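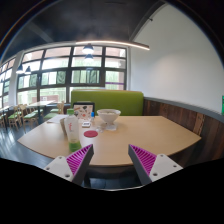 *A table at Lulline, with the pictures of the dishes at the back.*

**Clondov, February 9, 2019** - The noodle restaurant Lulline has opened its doors again on Plorville Street, after being closed three weeks for works in the kitchen and the dining room. Guests who know the place from before will find most things where they left them, but the menu has become shorter and the opening hours longer.

The restaurant now has 54 seats. Before the works it had 50, and the four new ones were won by moving the coat stand to the passage beside the stairs. The light tables were kept. According to the restaurant they were in good condition, and it was preferred to spend the money on the kitchen, where the old extraction made so much noise in the evening that the orders had to be shouted.

The menu has 29 dishes, a little more than half of what it had in October. Many of the fried dishes have gone, as well as the two set meals for families. The noodle soups all remain. Lulline says that the soups were always the largest part of the sales, and with fewer dishes the cooks can prepare the broth in the morning and do not need to start a second pot during the lunch service.

The choice is also easier to see than before. Small pictures of food, in red, brown and orange tones, are shown on a pinkish sheet in a black frame that stands on the table. In the old menu the dishes were only listed by name, and the staff were often asked to explain the difference between one soup and the next. Those who prefer to read can still ask for the written menu at the counter, in large print also.

Prices of the soups are unchanged until the summer. The price of rice dishes has gone up a little, and tea is no longer included with lunch. A second portion of noodles in the same bowl can still be ordered, but it must be asked for together with the soup, and not after.

On the first day there was a queue at lunch time, and the last guests were seated shortly before the kitchen made its afternoon break. Several came from the offices behind the post office, where the closing of the restaurant had been noticed very much. The soup with pale noodles and spring onion was finished before the evening, and the kitchen offered the mushroom soup in its place.

Some small works are still to be done. The new door to the kitchen does not close well and will be changed, and the sign over the entrance has not come back from the painter. Until then a paper sign hangs in the window - visitors who come by bus should look for the green awning of the chemist next door.

Lulline belongs to the same owners as Wi, the dumpling counter in the covered market of Clondov. During the works a part of the kitchen staff was helping there, and the counter was able to stay open in the evenings. This has now ended, and Wi is again open only until the market closes. The dumplings from Wi will be sold at Lulline from next month, first as a starter and later perhaps also to take home.

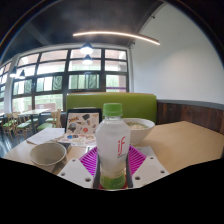 ## Seats, drinks and opening hours

The green upholstered bench has stayed, and so has the dark wood on the lower part of the wall. The owners had thought of painting this wood in a light colour, but regular guests asked them to leave it, and in the end only the upper part of the walls was painted. The tables along the bench are the most wanted ones. They can be reserved for four persons or more; smaller groups are seated as they come.

Cold drinks are sold in bottles, and they can be taken from the fridge beside the counter and paid for together with the meal. Beer is not served for the moment, as the restaurant is waiting for its new licence. The soups are served in bowls at the table, and for taking away there is a deposit on the container, which is given back when the container is returned clean.

Lulline is open every day from noon. The kitchen closes in the afternoon between the lunch and the evening service, but guests who are already seated may stay and finish their meal. In the evening the last orders are taken half an hour before closing. Reservations are accepted by telephone or at the counter.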